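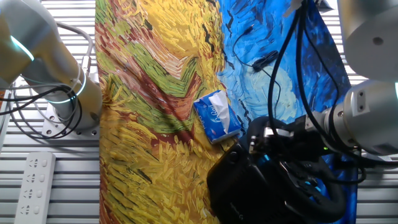
Zwischenbericht

Programmieren in der Grundschule: Stand des Projekts im Oktober

Der Kursplan für die dritten und vierten Klassen liegt vollständig vor. Er umfasst sechs Einheiten zu je 90 Minuten. Die Kinder arbeiten zu zweit am Tablet, in einer Umgebung mit farbigen Blöcken, die wir unter dem Arbeitsnamen Titska führen. Die ersten vier Einheiten sind an den beiden Schulen in Ekell gelaufen, die fünfte wird derzeit überarbeitet.

Bis Ende des Monats haben die Kinder 1576 Programme gespeichert. Davon sind 800 eigene Spiele oder kleine Geschichten, der Rest sind Lösungen zu den Pflichtaufgaben. Schleifen machen kaum Schwierigkeiten. Bei Variablen mussten wir nachbessern: Die Aufgabe mit dem Punktezähler war zu lang und ist jetzt auf zwei Stunden verteilt.

Die Fortbildung für Lehrkräfte hat Kobe Verstraete übernommen. Zwei Termine haben stattgefunden, der dritte wurde wegen der Herbstferien verschoben. Gewünscht wurden vor allem fertige Arbeitsblätter — die Handreichung allein reicht vielen nicht. Die Blätter zu den Einheiten 1 bis 3 sind gedruckt, Auflage 200 Stück.

Technik: Die Anmeldung über den Schulserver fiel zweimal am Vormittag aus. Die Firma Verbruggen hat die Zugänge neu eingerichtet, seither gab es keine Meldung mehr. Offen ist die Übernahme der alten Schülerkonten aus Tomer. Dafür fehlt uns noch die Freigabe des Schulträgers.

Mittel: Die Ausgaben liegen im Plan. Bei den Fahrtkosten bleibt voraussichtlich ein Rest, den wir gern für den Nachdruck der Arbeitsblätter verwenden würden. Ein formloser Antrag auf Umwidmung liegt bei.

Nächste Schritte: Überarbeitung der fünften Einheit, Nachholtermin der Fortbildung, Auswertung der Fragebögen aus den vierten Klassen. Die Fragebögen der dritten Klassen folgen mit dem Abschlussbericht.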